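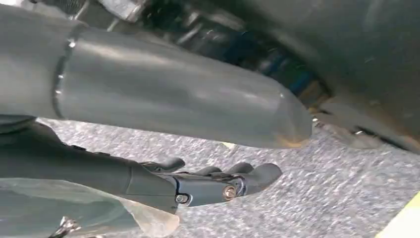

Gray tube with a domed end cap. The narrow raised band marks the joint between two sections.

Domed end cap

A domed end cap (also called a dished end, a domed head, or in my family just "the round bit") is a rounded piece that closes off the end of a tube, pipe or tank. You'll find them on air tanks, water heaters, propane cylinders, some exhaust parts and plenty of plain old covers that don't hold anything in at all. I've been writing these parts entries for the Trirau workshop wiki for a while and this is the one I kept putting off, because I like the subject too much and knew I'd go on!

Shape

Most people picture half a ball, and that is one kind, the hemispherical end. It handles inside pressure very well, but it's deep, it takes more forming, and it adds length you may not have room for. The elliptical end is flatter. The common version is called 2:1, meaning the width across is twice the height you'd get if you mirrored the dome into a full ellipse (I got this backwards for years, so draw it out if you're not sure). Then there's the torispherical end, a shallow dish with a tighter curve around the rim called the knuckle. If you have an old compressor in the garage, look at the ends of the tank and you may well find one of these.

Flat ends exist too, of course. Under pressure a flat plate wants to bulge in the middle, and it has to be a lot thicker to behave itself.

How they're made

Metal caps are usually pressed from a round blank or spun over a form. Spinning is wonderful to watch. Rosario Rizzi let me stand at the back of the Sorrentino shop one April while a disc turned into a bowl in front of me, and I forgot to take a single note. Plastic caps are mostly molded, and small rubber ones are often dipped.

Joints and bands

A cap can be welded on, glued, threaded, crimped or simply pushed on. Long tubes may also be built from more than one section, and then you get a seam running all the way around, a circumferential seam if you want the proper word. Sometimes it's ground flush so you'd hardly know. Other times it stands up as a bead or a raised ring, and the ring might be a weld, a clamp, a rolled edge or a separate collar. You can't always tell which from the outside, especially under paint, so check the drawing before you start prying at it (I have pried. It was a weld).

Finish

Matte gray is very common on tubes like these. It hides fingerprints and small scuffs, and it doesn't throw light back in your eyes when you're lying under something with a flashlight. The color tells you nothing dependable about the material underneath, though. Steel, aluminum and plastic can all end up the same gray.

Measuring for a replacement

Measure the outside diameter of the tube first, then the wall thickness. Caps are sold by either the inside or the outside size depending on the maker, and the Cluvska catalog lists both in the same table, which has caught me out with a 50 mm cap I still own. Also measure the straight part of the cap below the curve, called the skirt or straight flange. Anything that holds pressure is a job for a certified shop, please, with the right papers to go with it.

See also: Pipe cap; Pressure vessel; Metal spinning; Hose clamp

Last edited 7/14/21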